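Power of attorney for a parent in another state - do we need a new one?

Posted in Elder Law and Family by wistis47, 21 March 2021

My mother signed a durable power of attorney naming me as her agent back in November, while she was still living in her own house. She has since moved across the state line to an assisted living place called Nerongate. The business office there took a copy without any trouble, but her bank says the form is from the wrong state and wants its own form signed. She has good days and bad days with her memory. Do I have to start over with a new document, or can I push back?
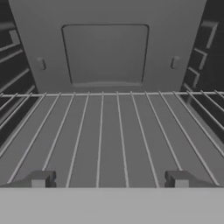

Replies (3)

porchlight25

Most states accept a power of attorney that was valid where and when it was signed, so the move by itself should not cancel it. Banks are a separate headache. Ask the branch to send it to their legal department and get the refusal in writing. Many states let a bank ask for a certification from the agent or an opinion from a lawyer, but limit how long it can sit on the request. Look up the statute for the state she lives in now.

If she has a good day and understands what she is signing, a new one under the new state's law is worth doing anyway - it saves arguments later. Have a lawyer meet with her alone and keep notes. Do the health care document at the same time, as those forms vary more from state to state.

Misel_Rd

Just sign the bank's form. We did and it took 5 minutes.

dlamini_k

Be careful with the reply above mine. A bank form usually covers only the accounts at that bank, and some newer powers of attorney contain wording that revokes earlier ones. Read the whole thing before she signs. We had to redo my father's because a second form wiped out the first, and the county recorder would not take the deed until it was fixed. It cost us 7 weeks.

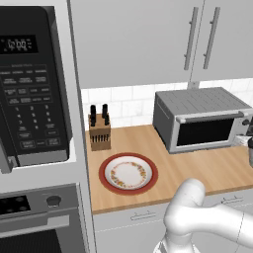 Follow-up from wistis47: Does the original have to be notarized again now that she has moved?

Reply from porchlight25: The notary stamp from the first signing stays good. Only a new document would need a new one. If you plan to sell the house, call the recorder in the county where it sits and ask whether they want the original or a certified copy.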